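한 손에 들어오는 간식통, 그 포장을 뜯어보다

먹는 건 3분, 뜯는 건 한참. 간식 포장 얘기다. 마감이 코앞이라 거두절미하고 쓴다. 시작은 책상 서랍이었다. 지난 7월, 편집부 서랍을 뒤집었더니 반쯤 먹다 만 봉지가 줄줄이 나왔다. 고무줄로 묶은 것, 집게로 집은 것, 그냥 접어 둔 것. 눅눅해진 과자, 굳어버린 젤리, 정체 모를 가루. 그런데 통에 든 것만 멀쩡했다. 뚜껑 닫힌 플라스틱 통. 왜 그럴까 하다가 기사 하나가 됐다.

Tudamness라는 작은 포장 잡지가 있다. 구독자 788명. 그 잡지가 여름호에서 간식통을 통째로 다뤘는데, 읽다 보니 밤이 깊었다. 통의 입구, 뚜껑의 높이, 라벨이 감기는 각도. 별걸 다 적어 놨다. 나도 따라 해 보기로 했다. 간식을 25가지 사서 전부 손으로 열어 봤다. 가위 금지. 이로 뜯는 것도 금지. 결과부터 말하면 봉지가 제일 빠르고, 제일 지저분하다. 상자는 예쁘게 열리는 게 드물다. 통은 처음 한 번이 고비고 그다음부터는 편하다.

전시장도 돌았다. 다리 아프고 물 비싸고. 그래도 건진 건 있다.

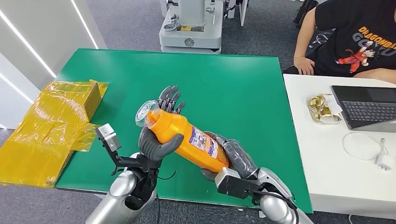 통이라는 물건은 결국 잡는 맛이다. 봉지는 구겨지고 상자는 모서리가 찌르는데, 통은 손바닥이 알아서 감긴다. 주황색 플라스틱 통을 비스듬히 든 걸 보면 바로 감이 온다. 굵은 밑동은 한 손이 꽉 쥐고 반대쪽 손은 위쪽을 받친다. 위에는 컵처럼 생긴 투명한 뚜껑이 얹혀 있고, 몸통에는 파랑 빨강 글씨가 들어간 흰 라벨. 아래쪽으로는 누르스름한 갈색의 알갱이 같은 내용물이 비친다. 이게 중요하다. 속이 보이면 얼마나 남았는지 열어 보지 않아도 안다. 반대로 불투명한 통은 흔들어 봐야 하고, 흔들면 부스러진다. 집에서 해 보시라. 곡물 과자 한 통을 사흘만 흔들면 바닥에 가루가 수북하다.

상자 얘기도 해야지. 종이상자에 투명 필름을 씌운 포장, 매대에서 제일 흔한 조합이다. 저 노란 상자처럼 반짝이는 노란 필름으로 싸 놓으면 멀리서도 눈에 띈다. 문제는 뜯은 다음이다. 필름이 손에 달라붙고, 책상 가장자리로 늘어지고, 버리자니 종이랑 따로 떼야 한다. 윗날개는 한번 접히면 좀처럼 제자리로 안 돌아온다. 그 틈으로 습기가 들어간다. 나는 이걸 6번 시험했고 6번 다 실패했다. 테이프로 붙여도 안 된다. 붙인 자리가 찢어진다.

금박 낱개 포장은 또 다른 세계. 큰 비닐봉지 안에 금색 은박지로 하나씩 싼 것들이 들어 있으면, 솔직히 기분은 좋다. 명절 같다. 까는 소리도 좋고. 다만 쓰레기가 내용물보다 부피가 커지는 순간이 온다. 열 개 먹고 나면 책상이 반짝반짝. 노트북 옆에 두고 먹으면 키보드 사이로 조각이 들어간다. 내 키보드 스페이스바 밑에 지금도 하나 있다. 빼려고 했는데 더 들어갔음.

그래서 뭘 사라는 거냐. 성격 급한 사람은 통. 나눠 줄 사람이 많으면 낱개. 선물이면 상자. 여기까지가 교과서고, 실제로는 다들 세일하는 걸 산다. 나도 그렇다.

뚜껑 이야기를 좀 더. Orkivcombe라는 뚜껑 공방이 있는데, 컵을 겸하는 뚜껑을 오래 만들어 온 곳이다. 뚜껑에 덜어 먹으면 통 안에 손이 안 들어간다. 손이 안 들어가면 내용물이 오래 간다. 간단한 이치인데 의외로 안 지키는 집이 많다. 우리 집도 그랬다. 뚜껑은 뚜껑대로 굴러다니고 손은 손대로 들어가고. 결국 통을 바꾼 게 아니라 뚜껑 큰 걸로 바꿨더니 해결. 허무했다.

씻는 문제. 다 먹은 통을 다시 쓰려면 입구가 넓어야 한다. 주먹이 들어가면 합격, 손가락 세 개면 보류, 두 개면 분리수거. 라벨은 미지근한 물에 10분 담그면 대체로 떨어진다. 안 떨어지는 라벨은 식용유를 발라 문지른다. 그래도 안 떨어지면 그냥 쓴다. 쌀 담는 통에 과자 라벨이 붙어 있다고 밥맛이 변하진 않는다. 콩, 깨, 나사못, 단추. 뭐든 들어간다. 단 기름진 과자를 담았던 통에 찻잎은 넣지 말 것. 냄새 밴다. 해 봤으니까 하는 말이다.

보관 장소도 따져 봐야 한다. 싱크대 위 칸, 냉장고 위, 창가. 셋 다 별로다. 창가는 볕이 들고 냉장고 위는 따뜻하다. 싱크대 위는 밥할 때마다 김이 올라간다. 내 경우엔 현관 쪽 신발장 맨 윗칸으로 갔다. 가족들이 기겁했지만 서늘하고 어둡고, 무엇보다 멀다. 멀면 덜 먹는다. 한 달 동안 간식값이 좀 줄었는데, 정확한 액수는 영수증을 잃어버려서 못 밝힌다. 죄송.

박람회에서 본 것 중에 마음에 남는 건 의외로 화려한 신제품이 아니었다. 파란 현수막인지 화면인지가 걸린 넓은 홀, 높은 천장, 여기저기 기계 팔. 그 틈에서도 내 눈은 자꾸 통이랑 상자로 갔다. 직업병이 따로 없다. 누가 쥐느냐에 따라 같은 통이 커 보이기도 하고 작아 보이기도 한다. 어린애 손, 장갑 낀 손, 관절 아픈 손. 포장하는 사람들이 이걸 얼마나 따지는지는 모르겠다. 좀 따졌으면 한다.
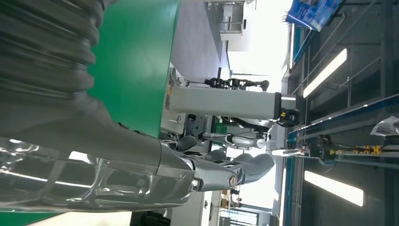
Provano 독자 게시판에는 통이 능사가 아니라는 글이 올라와 있었다. 어머니가 손목이 안 좋으셔서 돌려 여는 뚜껑은 아예 못 여신다, 차라리 윗날개 달린 상자가 낫다, 상자는 눅눅해지기 전에 다 먹으면 그만 아니냐는 얘기였다. 맞는 말이다. 읽고 나서 위에 쓴 걸 다 고칠까 하다가 시간이 없어서 이 문단을 붙인다.

그 글 밑으로 요령도 여럿 달렸다. 고무장갑을 끼고 돌린다. 뚜껑 둘레에 굵은 고무줄을 감는다. 처음 살 때 가게에서 한 번 열어 달라고 한다. 마지막 게 제일 좋아 보였다. 고무줄은 나도 해 봤는데 확실히 덜 미끄러진다. 폭 넓은 걸로 해야지 가는 건 말려 올라간다. 채소 묶음에 딸려 오는 그 고무줄이면 충분.

참, 가격. 같은 과자라도 통에 든 게 더 비싼 경우가 많다. 그래서 나는 통은 한 번만 사고 그다음부터 봉지를 사서 부어 넣는다. 부을 때는 봉지 모서리를 조금만 자를 것. 많이 자르면 반은 바닥으로 간다. 새 봉지를 붓기 전에 남은 건 먼저 먹어 치우고, 통 바닥 가루는 털어낸다. 유통기한은 봉지에서 오려서 통에 붙여 두면 된다. 매직으로 써도 되는데 손에 묻어서 며칠이면 지워진다. 되도록이면 오려 붙이시길.

Wada 보관용기 특집은 다음 호로 밀렸다. 유리병 편도 같이 간다. 유리는 무겁고 깨지고 그래도 예쁘고, 할 말이 많다. 집에서 쓰는 통 중에 십 년 넘은 게 있으면 편집부로 사연 보내주세요. 사진 없어도 됩니다. 뚜껑 잃어버린 통 얘기도 받아요.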